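Lisano Community Help
Home and Service Robotics > Policies and Good Practice

Opening and closing furniture drawers: what written rules should a home trial have?

Posted by Agnes Moen

Our organization is preparing a written procedure for trials in which a mobile robot opens and closes drawers in furnished bedrooms. The trials will take place in private homes in the Carnport area, with the consent of the residents. Each home will be visited for 12 sessions.

We have a general risk assessment that covers the robot base, the emergency stop and the charging equipment. It says very little about the furniture. I would like to know what other groups require before a drawer is handled, in particular with respect to (a) personal belongings, (b) limits on pulling force, and (c) items standing on top of the furniture. Our current draft allows a pull of 95 newtons, a figure carried over from a kitchen procedure. I am not certain that it is suitable for bedroom furniture.

Replies are requested from persons who have worked under a written procedure, if possible.

3 replies

Demetrio Barrios
Member, Yap

The figure of 95 newtons is too high for a nightstand. A light piece of furniture may tip or slide before the drawer gives way. We set the limit separately for each piece, after a person has opened the drawer by hand with a spring scale. If the reading changes between the first and last session, work on that drawer stops until it has been checked.

With regard to belongings, our rule is that the resident empties the drawer, and no member of staff does so on the resident's behalf. The resident then signs the room sheet. A drawer that has not been signed for is not opened, even when it is believed to be empty.

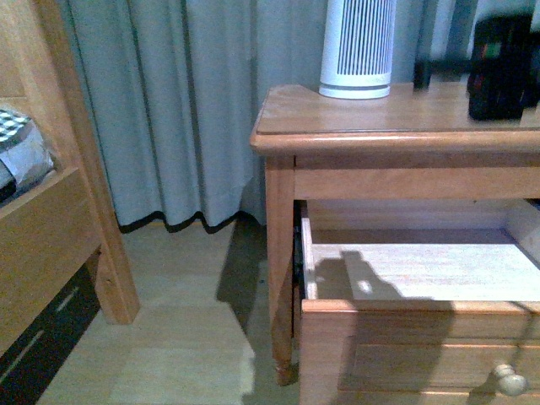 Submitted by Jennylyn Agbayani | 24 April 2022 | Accepted reply

The nightstand shown has its empty top drawer partway open, with a white cylindrical device and a dark, blocky object left standing on the tabletop. Under our procedure, the following points would be settled before work on a piece of this type.

Contents. The drawer in use is to be empty. Any other drawer in the same piece remains closed and is listed on the room sheet as out of scope.

Items on top. Anything that is plugged in, could roll or holds liquid is removed by the resident. An item that stays must be recorded by position, and its cord, if it has one, must be clear of the drawer's path.

Travel. We do not permit full extension. The stopping point is marked in the task file for each drawer, and the robot must release the drawer front before its base moves.

Nearby fabric. Curtains and bedding are to be kept out of the reach of the arm for the whole session. Bedding that rests on a side rail is checked again after every break.

Light. Shadows falling into a drawer can be mistaken for objects by the vision system, and the reverse can also happen. Our operators confirm by eye that the drawer is empty before it is closed.

Hands. No person places a hand in or on the drawer while the arm is enabled. This applies to the resident as well as to staff.

I agree with the previous reply on force. Please also specify who may raise the limit. In our case it is the site lead only, in writing.

Noel Pascual
New member

We use the Drolel checklist and have not had trouble. It is 5 pages. I do not recall whether it covers curtains. You should probably ask your insurer too.

Comment by Agnes Moen

Thank you. The draft has been changed to a limit for each piece of furniture, and the room sheet now has a signature line for every drawer. Ms. Agbayani, would your group be willing to share the wording of the rule on release before base movement?

Comment by Jennylyn Agbayani

Yes. I will send the wording by private message once our site lead has approved it.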